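Forum > Hobby Robotics > Grippers and End Effectors > Soft pads or hard fingers for small household things?

Posted 18/11/2021 by tinkertable

Hello everybody, and thank you in advance for reading, because I tend to go on a bit. I've been putting together a little tidying setup at home for most of the year now, and I have finally reached the point where I have to choose a gripper and stop borrowing ideas from everyone else's threads.

The two I'm comparing are both two-finger parallel types. One is the Stondlow, with the linked fingers and the squishy ridged pads, and the other is the Bisanent, which has plain flat aluminum jaws and a stiffer screw drive. I've had both on the bench since October. The Bisanent repeats beautifully. If I tell it to close to a certain width, it closes to that width, and I love it for that. The Stondlow is a bit more rubbery in every sense, but it picks up odd shapes that the other one just squirts across the room (I found a bottle cap in my slipper).

My test objects are the things that really end up lying on a bed or a sofa in a house with kids in it: hair clips, small plastic toys, pencils, socks, the lid of something whose bottom half has been missing for ages. I do 40 tries per object with each gripper, same starting spot, same lighting, and I write down whether it came up, whether it stayed up for the trip to the box, and whether it let go when asked. That last one surprised me, by the way! The soft pads sometimes hang on to light things after opening, and a pencil will dangle there for a second before it drops.

Claw clips are the ones giving me the most grief. They have a spring in them, so if you squeeze in the wrong direction the whole thing opens or twists, and the curved sides don't give a flat jaw much to hold.
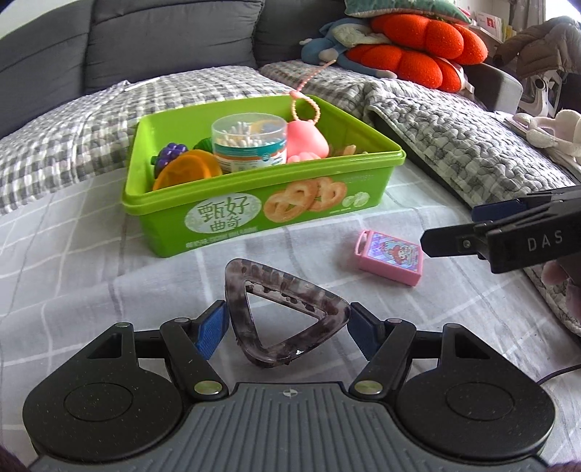 What width should the fingers be opened to before closing on a hair clip?

Set the opening a little wider than the clip measures across the direction you're gripping, enough to clear it on both sides even if your position is slightly off, and then close slowly until you feel or read contact. On a crowded surface keep that extra room small so the fingers don't knock the neighbors over.

So that part I have more or less sorted out, thanks to an older thread here. What I can't settle is the bigger choice. Would you keep the soft pads and live with the sloppiness, or put some kind of cover on the hard jaws and keep the precision? I'd also love to hear whether anybody has used a hand-held gripper to try out pads before committing to a motor, and whether what you learned carried over. My controller is the Durkidach board with the current readout, if that matters. I'm not in a hurry, and I would much rather hear long rambling stories than one-word verdicts.

Reply by slowbutsteady_arm

Welcome, and please never apologize for a long post in this corner of the site, I read every word with my coffee.

I went through nearly the same comparison last winter, and I ended up keeping soft pads for anything picked off fabric. A bed or a sofa is a lousy surface for a rigid jaw. The cloth gives way, the object tips as the first finger touches it, and by the time the second finger arrives the thing is lying at some new angle. Soft pads forgive a lot of that. The ridges help too, as long as they run across the direction the object wants to slip. Mine came mounted the other way around and I spent two whole weekends blaming my code.

About the sticking: dust the pads very lightly with cornstarch, or wipe them down with a damp cloth and let them dry before each session. I do the cloth now, after the cornstarch got into a hinge. Then have the fingers open a bit further than you think you need. On mine that cured nearly all the dangling, though I still get the odd sock that won't leave.

As for trying pads by hand first, I'm all for it. I have a hand-held one I made from the Bloxham kit, and I learned more in an evening with it than I had in a month of running the arm. You notice right away that you come in at an angle, that you nudge the thing a little before you close, and that you change your mind halfway. What doesn't carry over so well is force. Your hand feels the clip start to flex and backs off without your thinking about it, and the motor has no such manners. You have the current readout on the Durkidach, so use it. Close on the clip a few times, look at where the current starts climbing, and set your stop a little above that.

One more thing on claw clips. Try picking them across the body, well away from the finger tabs. If you pinch the tabs, you're doing exactly what the clip was made for, and it will open up and fall out. It sounds silly written down, but my first picking routine went for the tabs every time, as they were the tallest bit the depth camera could find.

Do post your tallies when you've finished, I'd love to see the socks especially.

Reply by gearbox713

Hard jaws with heat shrink over them. Cheap, grippy enough, takes 5 minutes to replace. I wouldn't bother with soft pads unless you're handling eggs.

Reply by pallet_and_pine

I'm going to gently disagree with the heat shrink idea for this use. I tried it and it was fine on pencils and blocks, but it slides off the end of a tapered jaw after a while, and then you get a loose sleeve that moves while the object is in it. If you want to keep the Bisanent, glue on thin silicone sheet instead, and rough up the aluminum first so the glue has something to bite.

Two practical notes. Measure your jaw width again after adding anything, and put the new zero into the controller, otherwise it will try to close through the padding and you'll wonder why it runs warm. And check that the two sides are the same thickness. Mine weren't, and everything I picked up sat a hair to the left, which I only noticed when things began missing the box.

I haven't used the Stondlow myself so I can't compare directly. Is the play in yours at the hinges or in the pads? If it's the hinges, I'd look at the pins before you give up on it. Hold one finger still, wiggle the other by hand with the power off, and see where the movement is.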